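I called up the sales manager at Prandum, who builds small grain mills, because my own mill had quit and I was nosy about how these things get sold. We ended up talking for an hour!

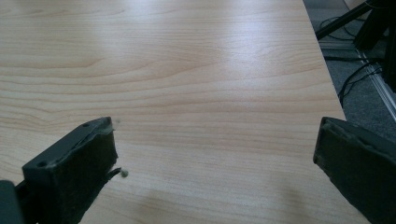
Machinery & Equipment

"People ask for the biggest motor," she told me, "and then they grind 35 pounds a week." Her favorite is the Primirel, which runs on 440 volts (not in my garage, sadly).
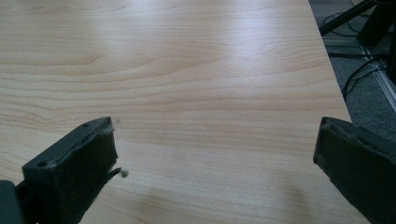

I asked about spare parts, my sore spot. "We keep them for every model, and the burrs ship in 2 days," she said. Freight is slower, so order your spare belts with the mill.
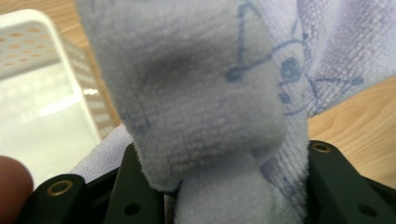 And the noise? She laughed. "It's 72 decibels with the hopper full. Wear the earmuffs." I've asked her for a quote on the smaller one, and she's promised it by July.

Posted 6/12/20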